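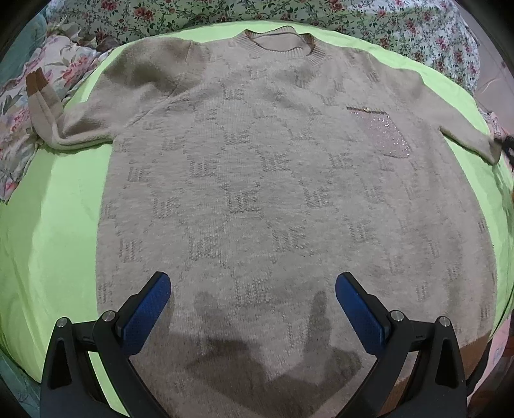

DRURAMNESS, Apr 12, 2023

The wool shop on the harbour road has 14 kinds of yarn in the window and a handwritten list of opening hours that is usually wrong. Jurgita Stankevičius has run it for ten years. She sells yarn to people who knit, but most of her income now comes from mending.

Customers bring in jumpers with worn elbows, pulled threads and moth holes. A small hole costs four pounds. A new cuff costs more, and the price depends on how well the yarn can be matched.

"People used to ask if it was worth it," she said. "Now they ask how long it will take."

The answer in spring is two weeks. By August, when people get their winter things out early and find the damage, it can be twice that.

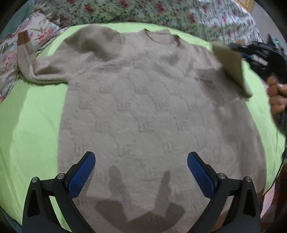
Matching is the slow part. A plain jumper in one colour sounds easy, but any patch in the wrong shade shows at once, and wool that has been worn for a few winters is rarely the colour it was when it was bought. Stankevičius keeps odd balls in shoeboxes, sorted by thickness first and colour second. Patterned knits are more forgiving on colour and much harder to work, as every row has to line up with the one next to it.

Some of her yarn comes from Chettiar, a small mill 10 miles inland. Erasto Okoth, who manages the dyeing there, will make up short lengths for menders, although the mill loses money on them.

"It takes the same time to set up as a full batch," he said. "We do them at the end of the day – if there is a vat free."

He learned to darn from an aunt and thinks it should be taught in schools again. Stankevičius is less sure. Her evening classes at the Fovgate hall fill up quickly, but few of those who come finish the sock they start on.

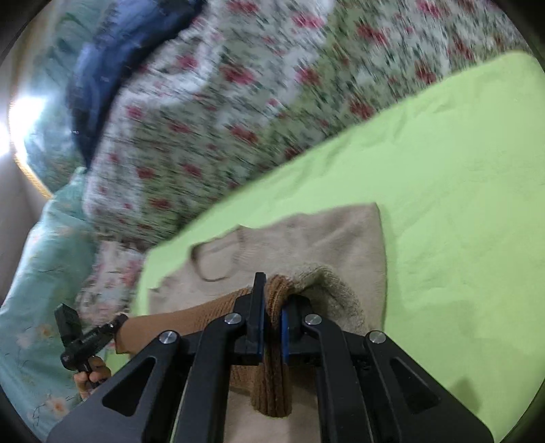 A beige jumper with brown ribbing.

Her advice for anyone keeping knitwear through the summer is short. Wash it before it goes away, dry it flat, and fold it. Hangers pull the shoulders out of shape. Cedar blocks help a little with moths, but a sealed bag is better, and anything with live moths in it should go in the freezer for two weeks.

The shop is closed at lunchtime. Repairs can be left next door.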